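Open Evening at the Garkow Workshop

I finally made it to the June open evening at Garkow, and wow, I wish I'd gone sooner! It's a shared workshop on the top floor of an old mill (the stone over the door says 1815), and I climbed 63 steps with a bag of servos on my shoulder to get there.

The big build right now is Modau, a two-armed helper robot the members are putting together from bought parts, printed brackets and a lot of patience. Three people were at it when I came in, one on the wiring and two arguing happily about grip force. They've been going for over 3 months. The goal is a machine that can pick up small stuff and put it away, and they've moved it out of the machine room to practice, because a tidy bench is too easy.

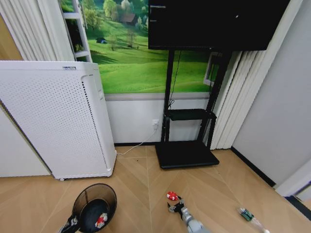

Does a two-armed build need two computers?

One is plenty for a home project, as long as each arm has its own motor controller and the emergency stop cuts power to both.

My favorite part was the practice room, with its meadow mural and the little brown-roofed house. Both hands had something in them, and I could have stayed there all night watching the fingers.

Downstairs the Hiebert table had spare gears and used motor drivers at silly prices, and the Flokberg folks were showing a belt-driven shoulder joint that runs so quietly I had to put my ear to it. I bought two drivers and a bag of bearings I have no plan for yet. Doors open at 6 p.m., and bring cash for the parts table.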